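Lecture 9: Learning from Demonstration for Two-Arm Tabletop Tasks

Reading before class: the Kadon report, sections 3 and 4. The appendix on gripper calibration is optional and will not be tested.

1. Where we are

Last time we set up behavior cloning as supervised learning. A policy maps an observation o to an action a, and we fit it to pairs recorded while a person drives the robot. The loss was mean squared error on joint targets. We ended on two problems: errors compound once the robot leaves the states covered by the data, and averaging two valid demonstrations can give an action that is valid in neither. Today we look at one method that deals with both in part, and at what it costs.

2. Action chunking

A single-step policy predicts the next action and is queried again at every tick. A chunking policy predicts the next k actions at once and runs some or all of them before looking again. Write the output as a(t), a(t+1), ..., a(t+k-1).

If an episode has T steps, the single-step policy makes T decisions and the chunking policy makes T/k. Fewer decisions means fewer places where a small error can feed back into the input. Chunking also handles pauses better. People driving an arm stop to think, and a single-step policy trained on those pauses can learn to stay still forever, as the observation before and after a pause is the same. With a chunk long enough to span the pause, the motion that follows it is part of the target.

The cost is reaction time. During a chunk the policy is blind. For k too large, an object that slips is noticed late. Choosing k is an empirical matter and depends on the control rate.

3. Smoothing across chunks

If the policy is queried more often than every k steps, several predictions exist for the same time step. The Kadon system takes a weighted average, with weights w(i) = exp(-m i), where i = 0 is the oldest prediction. Small m gives nearly equal weights and picks up new observations faster. Large m holds on to the old plan.

Note that this is an average over predictions for one time step made from different observations. It smooths the motion. It does nothing about multimodal data, and if two consecutive queries choose different modes, the average is as bad as the one we saw last week. The mode problem has to be handled inside the model, which is the subject of section 5.

4. The task and the data

The task used for the results in this lecture is working in and around an open shoe box. Two arms share one table. The box has walls that the fingers must clear, and the contents vary from rigid to soft. Other items stay on the table as distractors and are moved between sessions, so that the policy cannot tie its behavior to a fixed background.
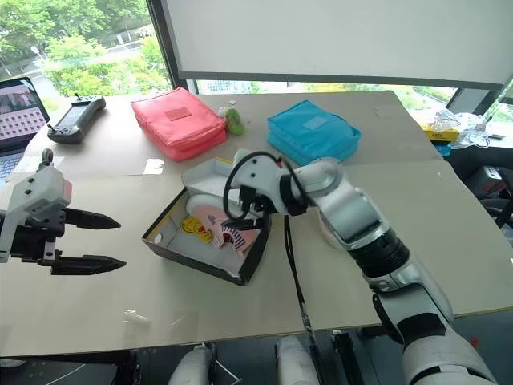
The training set has 246 demonstrations, recorded by three operators. Each episode is cut to 900 steps or fewer. Longer ones were dropped, not trimmed, because a trimmed episode ends in a state the operator had not meant as a goal. Observations are the camera images and the joint positions of both arms. Actions are joint targets for both arms plus the two gripper openings, stacked into one vector.

Stacking matters. Training a separate policy for each arm is cheaper, and on tasks where the arms work in turns it does nearly as well. When one arm must hold a flap while the other reaches past it, separate policies drift out of step. A joint action vector lets the model represent the dependence directly.

Two details in the data handling are easy to miss:

Joint values are normalized per dimension using training statistics. Gripper openings are not. They are left in the range 0 to 1, where most values sit near the ends.

The train and validation split is by session. A split by frame puts near-duplicate images on both sides and the validation loss then says almost nothing. Several student projects lost points over this last year.

5. The model

The policy is a conditional variational autoencoder. At training time an encoder reads the action chunk and the joint positions and outputs a style variable z. The decoder reads the images, the joint positions and z, and outputs the chunk. The loss is

L = reconstruction + beta * KL( q(z | a, o) || N(0, I) )

At test time the encoder is thrown away and z is set to zero. The purpose of z is to absorb variation between operators during training, such as which side of the box they approach from, so that the decoder does not have to average over it. A large beta forces less information through z. With beta too small, the decoder relies on z and performs badly when z is fixed.

The Serkutcombe variant replaces the autoencoder with a diffusion decoder. It represents several modes at test time as well, at the price of multiple network passes per query. We return to it in the next lecture.

6. Reading the results

Report the success rate by stage, not only for the full task. A policy that always fails at the grasp and one that always fails at the final placement both score zero overall, and they need different fixes. State the number of trials. With a small number of trials, a difference of one or two successes between methods should not be read as a ranking.

Also check who resets the table and whether that person knows which policy runs next. Lâm Hứa's notes on evaluation, on the course page under Gudo, give a simple blind protocol.

7. Problems

a. Show that for k = T the chunking policy becomes open-loop. What does the initial observation have to contain for it to succeed?

b. Derive the effective delay introduced by the exponential weights as a function of m and k.

c. The operators in section 4 differ in speed. Explain what happens to the reconstruction term if z is removed, and propose a change to the data that would reduce the effect.

d. Using the Tô simulator, train with k = 1 and with one larger value of your choice. Plot stage-wise success for both.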